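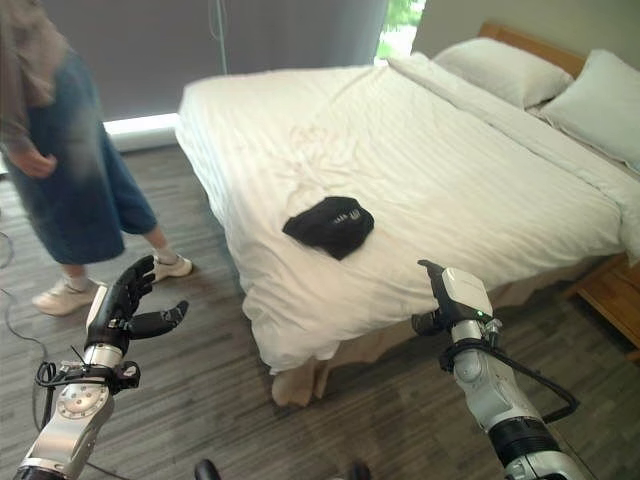
Cleaning Up After Old Wireless Drivers on the Lovia Loan Laptops
Project report, second-year Systems Support
Sille Vigfúsdóttir and Ghassan Tarawneh
Supervisor: Nyokabi Muli

1. Where the project came from

Every fall the Clerndale library lends out a set of Lovia laptops to students who don't have a computer at home, and every fall a good number of them come back to the help desk with the same complaint: the wireless drops out, comes back, drops out again, and sometimes disappears from the network menu altogether. Both of us have worked shifts at that desk (Ghassan for much longer than Sille), so we knew the complaint by heart before we ever thought of turning it into a project.

The usual cure was to download the newest Zotik wireless driver, run the installer, restart, and hand the laptop back with a smile. That fixed things for a few days, if we were lucky. Our supervisor suggested we stop installing and start looking at what was already on the machines, and that became our topic. We had eight weeks and the use of 40 laptops, which we are very grateful for!

2. What we found on the machines

Windows keeps a copy of driver packages it has been given in a place called the driver store. Running a newer installer doesn't necessarily take the older packages out. You can list the third-party ones by opening a command prompt as administrator and typing pnputil /enum-drivers, and we did this on each laptop and saved the output to a text file with the laptop's sticker number as its name. Pasted together, our lists came to 1,074 entries, and we spent one long and rather cheerful Saturday sorting them by publisher, date and version.

Many entries were perfectly ordinary things like printers and card readers, and we left those alone. The wireless entries were the interesting part. On the worst laptop we found eight separate Zotik packages, going back to the version the machine was delivered with.

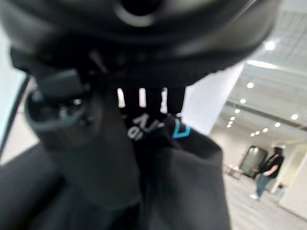

We then compared the lists with the help desk tickets, and the laptops with several leftover packages were the ones that kept returning. We want to be careful here, because the laptops that return most often also get the driver reinstalled most often, so the leftovers could partly be a result of the trouble and not its cause. Maxence Arnaud, who was kind enough to read our first draft, pointed this out in green ink, and he was right to.

3. The cleanup procedure

After a couple of false starts we settled on the steps below. They are written for the help desk staff, who already have administrator rights.

Save the new driver installer to the desktop first, while you still have a connection.
Plug the laptop into power.
Create a restore point.
Turn off the wireless from the network menu.
List the packages and write down the oem number of every Zotik wireless entry.
In Device Manager, uninstall the wireless adapter and tick the box to remove the driver software.
Remove each remaining package you wrote down with pnputil /delete-driver and its number, adding /uninstall.
Restart, run the installer from the desktop, and restart once more.

Our first version didn't have the saving step at the top. We had cleaned a laptop beautifully and then sat there with no wireless and no driver, and Unnur Þrastardóttir from the desk had to come to our rescue with a USB stick. We moved that step to line one the same afternoon.

During testing the desk staff asked us things we hadn't thought to write down, and one of them came up so often that it went straight into the guide.
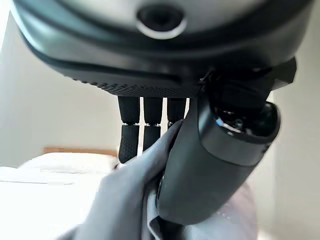

Can I delete a driver package that I don't recognize?
Leave it where it is. Remove only the entries that name Zotik as the provider and belong to the network adapter class, and if you are unsure about one, copy its details into the ticket and ask before going further.

4. Explaining it to other people

The hardest part for us was putting the driver store into words for someone who only wants the laptop to work.

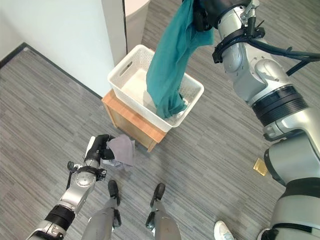
An installer adds its package to whatever the store already holds, and Windows then picks the match it considers best, which may not be the one you had in mind. We tried drawing this as a stack of boxes and as a bookshelf, and neither went over very well with our classmates. What finally worked was laundry. Think of a white plastic basket with a pale cloth already lying crumpled at the bottom, and a teal one let down on top so that it partly covers the first. If you glance in, the teal is what you notice, but the pale one is still in there. Ghassan used this in our presentation and it got more nods than anything else we said.

5. What we would do differently

We would record the signal strength and the Windows version from the first day. We only began doing so halfway through, and by then several laptops had been updated, so a fair before-and-after comparison wasn't possible for those. We also never got to the Brøndum docking stations, which bring a network driver of their own and deserve a project to themselves.

The saved lists and the printed guide are in the blue folder at the help desk, and anyone carrying on with this next year is very welcome to them. Please keep the sticker numbers in the file names, as the ticket system searches on those.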